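Ticket 664 - Wi-Fi drops every afternoon, Sulemana building, upstairs
Status: Closed
Opened by: Malcolm Heywood
Assigned: Ravindra Chaturvedi
Priority: Medium (was High, see notes)

Malcolm Heywood
Wi-Fi upstairs dying again. Same as in September I think but worse. Full bars on the laptop, nothing loads. Downstairs is fine, front desk is fine. Lasts a while then comes back on its own. Wired PC by the window never drops. Have rebooted the Pekero box on the landing twice, once it helped, once it did nothing. People are tethering off their phones and I'd like that to stop before the bill comes.

Ravindra Chaturvedi
Got it. Few things first.
Is it always the same time of day?
Does the light on the Pekero go amber or stay green?
When it's down, can you open the router page at all? Or is that dead too?
Don't reboot it next time pls, wipes the log.

Malcolm Heywood
Time: after lunch, mostly. Was down at 2:40 today.
Light: green the whole time.
Router page: didn't try. Will do.
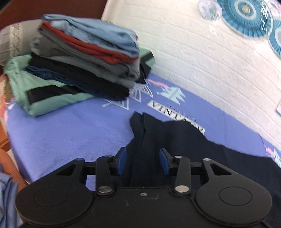

Gripper, blue finger pads, gap between them.

Malcolm Heywood
Down again. Router page will not open over Wi-Fi. Opens fine from the wired PC. So the line itself is ok? Copied the log off the wired PC and pasted it in the shared folder, file is called pekero log upstairs. Long. Lots of lines saying "client rejected, no address" or close to that.

Ravindra Chaturvedi
Yes, line is ok, so I'm not calling Rernlow. They'd only run a speed test and tell us it's great.
"No address" is the useful bit. Upstairs box is handing out its own addresses and running out. Pool is set to 28. Somebody picked that years ago when it was a spare room with a kettle in it. Phones, laptops, printer, the thermostat, every visitor's phone, they each take one and hang on to it. Morning people use them up, afternoon people get nothing. Full bars, no internet, exactly what you're seeing.
Would also explain why a reboot helps sometimes. Clears the list, then depends who grabs a spot first.
How long is the lease set to? Under LAN, then DHCP, bottom of the page.

Malcolm Heywood
Says 4 days. Is that bad

Ravindra Chaturvedi
For a room with people in and out, yes. A phone that came in Monday still has its spot days later.
Do this from the wired PC:
LAN, DHCP, change pool size to 200.
Lease to 8 hours.
Save. It'll kick everyone off for a minute so warn them.
Then look at the channel while you're in there, should be on auto. If it's fixed on the same one as downstairs change it.

Malcolm Heywood
Pool done. Lease done. Channel was fixed, same as downstairs, now auto. Save button greyed out first time, had to click out of the box and back in. Printer lost its address obviously. Reprinted the config page and typed the new one in on each laptop, which took longer than the rest of it put together.

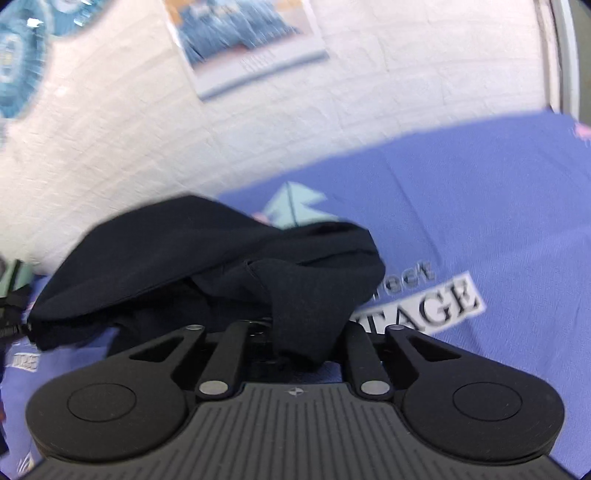
Give the printer a fixed address while it's fresh in your mind, or you'll be retyping it every time the lease runs out. Same DHCP page, "reserved", pick it off the list, tick the box. I'd do the thermostat as well.

Malcolm Heywood
Pasted your last message in above from email so it's all in one place. Printer reserved. Thermostat isn't on the list, left it.
Thursday afternoon, no drops. Client list shows 23 connected and it's a quiet day, so yeah, 28 was never going to do it.

Ravindra Chaturvedi
Good. Dropping this to Medium and leaving it open a bit.
Thermostat probably joins through downstairs, ignore it.
Is there a Samgate extender still plugged in behind the cupboard? If so unplug it, old one, it hands out adresses too and will fight with the Pekero.

Malcolm Heywood
There is. Unplugged. It was very dusty. Putting it in the drawer with the other cables.
Still no drops. Ok to close from my side.

Ravindra Chaturvedi
Closed. If it comes back reopen this one, don't start a new ticket, and grab the log before touching anything.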